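Sirnar Piano Action Recordings - README

Maintained by Elisa Rizzi. Last touched in March.

What this is
251 audio clips from 14 upright pianos, recorded in the Nornell workshop before and after regulation. Each clip is one note struck at one of three strengths. Files are WAV, with one text file of notes per piano.

What it is not
I would not use this to rank makers. The "before" pianos came in because something was wrong with them, so of course they sound worse. The Trendurer write-up claims you can hear a worn hammer from a single strike. I tried it on 20 clips and was not convinced - maybe your ears are better.

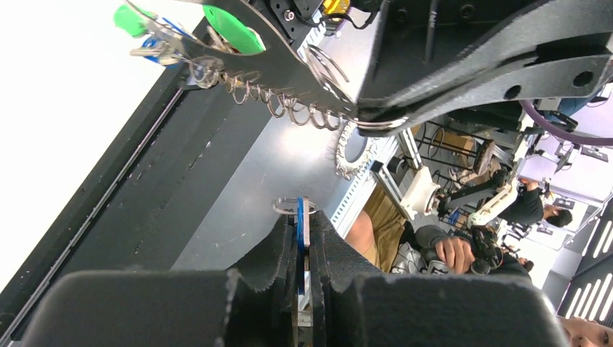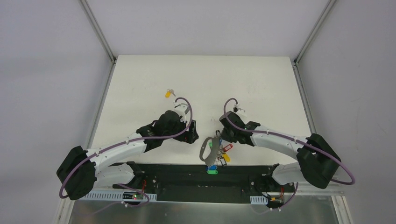
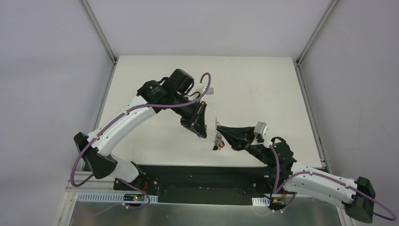
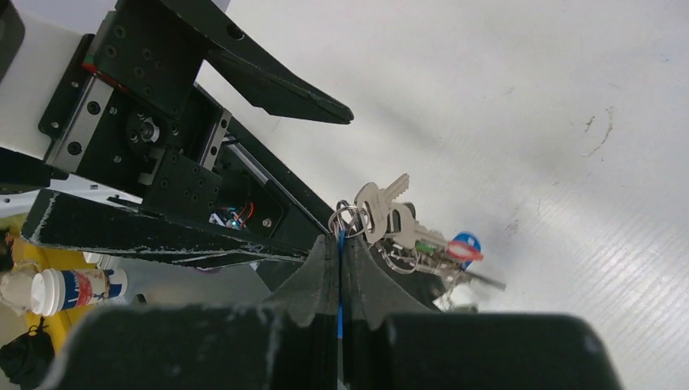 Workspace, wrist and fixed camera views.

Known problems
The list once said 275 clips. The difference is duplicates, now removed. Piano 9 has a buzz that may be the room. Humidity was written down by hand and I don't trust the early values. "Strength" was judged by the player, so treat it as a loose label.

Labels
good / uneven / dull, picked by one technician at Nic Aodha. A second opinion was promised and has not arrived.

Use
Free for teaching and research. If you publish an accuracy number, say which pianos you held out. Splitting by clip puts the same piano on both sides and the score means very little.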